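I finally rewrote our recording rules, and I'm way too happy about it

Monday, July 8, 2024

So the old rules document for the hand-held gripper work was 40 lines long, and I think people read the first six. I know I did! Over the past few weeks I've been tearing it apart, and what's left fits on one sheet taped next to the door. I love this sheet.

The biggest change is a reset rule. Before every take, both grippers go up over the table with the fingers open, and you hold still for a breath before you start. Sounds fussy, I know. But when Hugo Miranda and I went back through the May batch (2,421 takes, many evenings, a lot of crackers) we threw out 316 of them, and the most common problem by far was a take that began with the hands already moving. You can't tell where the task starts, so you can't trim it the same way twice.

Second one: the table covering stays plain and matte. We tried a glossy sheet for a while and the lamp put a big white blob right in the middle of everything.

Third, and this is the one I argued for hardest, the lamp is part of the setup. It gets a fixed spot, and if somebody bumps it, the session notes say so. Shadows from your own hands are fine, by the way. The old document had a whole paragraph about avoiding them and I deleted it with great joy, since anyone working at a table under a lamp is going to cast one.
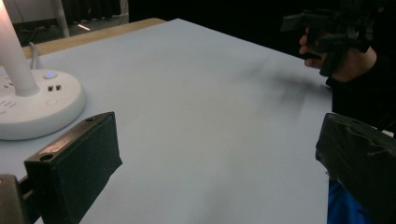 Both grippers over the covered table, lamp at the left.

Things I still haven't settled: how often to check the foam on the fingers (Hugo says every 500 takes, I'd like it sooner), and whether a dropped object ends the take or counts as part of it. I lean toward keeping the drops and tagging them. People drop stuff! If you've written rules for this kind of work, please send me yours, even the messy version with the crossed-out bits.

Next up is the naming scheme for the session notes, and I already have opinions.

Recent posts
Moving our notes from Evix to Vamemora
Two evenings with the Dakitik calibration board
What I learned at the Villanueva meetup
Why I label cables at both ends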